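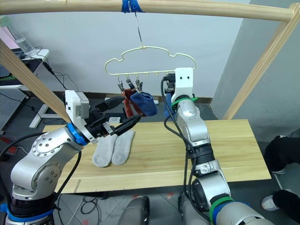

So how much washing does one household get through in a year?

In mine it was 230 loads, which I know because I kept a tally on the side of the fridge from one November to the next.

Hello everyone, and thanks for coming out. (Wait for people to sit down. Check the mic is on this time.)

I should say at the start that I'm not an expert in textiles. I run the repair table at Savosum on Saturdays and I write the newsletter, and somewhere along the way people started asking me about laundry. Why has my jumper gone bobbly, why do my towels smell, why does my black T-shirt look grey. After a while I had enough answers for a talk, so this is the talk.

The title I gave them was Drying Without the Dryer. I nearly called it Air, which is shorter, but it sounded like a perfume.

START WITH THE TUMBLE DRYER STORY

We had a Tromex dryer, second-hand, and it lived in the cupboard under the stairs. Lovely machine, noisy as a bus. It went bang the same week my youngest started at nursery, so you can imagine the amount of mud. I rang for a quote and the repair was going to cost more than I'd paid for the thing in the first place. So I thought, right, we'll do without until the spring - and then spring came and I'd stopped missing it.

(Pause here. Somebody usually asks how old the children were. Small. Very small.)

Now I don't want anyone to go home and throw out their dryer. If you've got a baby in a flat with no outside space, or somebody poorly in bed, you use the dryer and you don't feel bad about it. What I'm after is the loads that could dry by themselves if you gave them half a chance.

THE BIT ABOUT AIR

People think drying is all about heat. They shove everything on the radiator, shut the window and wonder why the wallpaper's peeling. Heat helps, of course it does, but the water has to go somewhere. If the air in the room is already full of damp then it won't take any more, however warm you make it.

When I moved our airer from the back bedroom to the landing, the same sort of load that used to take two days was dry by the next morning. Nothing else changed. The landing has a draught, that's all, the very draught I'd been moaning about since we moved in!

Things I'd try at home:

Leave a hand's width between heavy items. I know it's tempting to fill every gap.

Open a window a crack, even when it's cold out, and shut the door to the rest of the house.

Put jeans and hoodies at the outside of the airer and thin stuff in the middle.

Turn things over once. Do it when you're going past anyway.

Run a second spin. It costs very little and takes out a surprising amount of water, particularly with towels.

(If there's time, do the towel demo. Two hand towels, one spun once, one spun twice, kitchen scales. Bring a tray, last time I dripped all over the hall's piano stool.)

SMALL THINGS

This is my favourite section, so stop me if I go on.

Socks, pants, baby vests, flannels, face cloths. They're a pain on an ordinary airer as they slide off the bars, get lost down the back of the sofa and turn up in August. Hang them up instead. A hanger with clips takes up hardly any room and you can hook it over a shower rail or a door frame and carry the whole lot off in one go when it's dry.
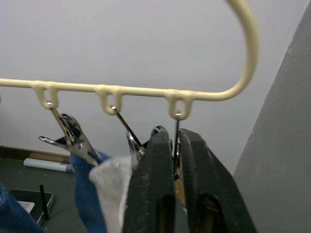

Clips hanging from the loops along a cream plastic hanger.

Do hang socks by the toe or by the cuff? I've had proper arguments about this. I say toe, as a clip on the cuff stretches the elastic just where you need it. My sister says cuff, on the grounds that the toe is the thickest part and wants the most air. We've agreed to leave it there. (Show of hands. It was nearly even at Nareck and quite heated.)

With metal clips, keep an eye out for rust. You get one orange spot on a white school shirt and it's there for life. I go over mine with a dry cloth now and then and bin any that have gone rough.

Pair them as you peg them, too. I resisted this for years because it seemed a bit fussy, and now I can't stop. You do the sorting standing up with the radio on, and later there's no pile.

WOOL

Flat, on a towel, away from the radiator. Roll it up in a dry towel first and kneel on it. I mean really kneel. Then pull it gently back into shape with your hands, sleeves as well, and leave it alone.

MONEY

I promised to keep this short. The Fu group ran a survey of their own members before Christmas and had 879 replies, and the question I liked best was what people spent on new socks. A lot of them didn't know. I didn't know either! I went home and looked, and I'd bought 14 pairs in a year, mostly to replace ones that had lost their partner.

BEFORE THE TEA

(Mention the swap rail by the door. Mention that the urn is hot and the milk is in the other fridge.)

If you've got a jumper you're worried about, bring it up to the table afterwards and we'll have a look at the label together. Next one of these is Wed 12 April, same hall, and it's stain removal, so please bring stains. Any questions?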